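# Can a Robot Learn to Tidy Up by Copying?

You have probably heard somebody say that robots can now "learn just like kids do." Be careful with that sentence. It gets used a lot, usually by people who would like you to be impressed. Let's look at what the learning is, and then decide how impressed to be.

## Copying, over and over

Suppose you want a robot to put toy blocks into bins. The old way was to write out every move as instructions: go left this far, go down this far, close the fingers. That works fine until a block is turned a little sideways. Then the fingers close on air.

The newer way is called **imitation learning**. A person steers the robot's arms through the job while a computer saves everything: what the cameras saw and how each joint moved. One run through the job is called a **demonstration**. After a big pile of demonstrations, a computer program hunts for patterns. When the picture looks like *this*, the arms usually move like *that*.

How big a pile? A project called Orska used 3473 demonstrations of block sorting. How many times did someone have to show you how to put a block in a box? Probably once, and you may have been chewing on the block at the time. So "just like kids do" is already in trouble.

## The number on the poster

Orska's poster said its robot got the block into the right bin 89 percent of the time. That sounds like a good grade on a spelling test. But a number like that should make you ask questions.

**Which blocks?** The first tests used the same blocks the robot had practiced with. If your teacher gave you the same spelling words you studied, in the same order, you'd do pretty well too.

**Which table?** A second group, at a lab called Jivside, ran 526 tries of their own. They changed the lights and moved the bins a little. The score dropped to 70 percent. A bin in a new spot wouldn't bother you at all.

**What counts as a try?** Leokadia Kaczorowski, who checked the Jivside results, wanted to know what happened when a robot dropped a block and picked it up again. Was that one try or two? The poster didn't say. If drops don't count against you, your score goes up without your getting any better.

None of this means Orska cheated. Their robot did sort blocks, and sorting blocks with metal fingers is hard. It means the 89 is true about one kind of test, and the poster let you think it was true about everything.

## Does it know what a block is?

Kazimiera Ziółkowski, who helped write the second report, says we can't tell yet. The program may have found something useful, like "go for the edges of the thing." It may also have found something silly, like "go for the bright spot on the table." Both could get a good score until somebody closes the curtains.

A fair test mixes things up: different shapes, different colors, pieces that are hard to see. Think about which block you would find hardest to spot on a table made of wood.

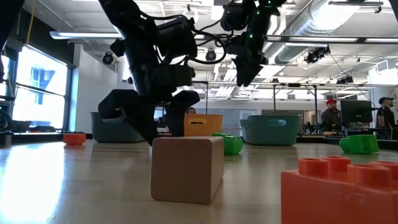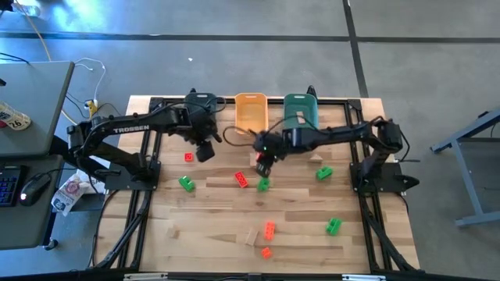

*Robot arms at a table with toy blocks and three bins.*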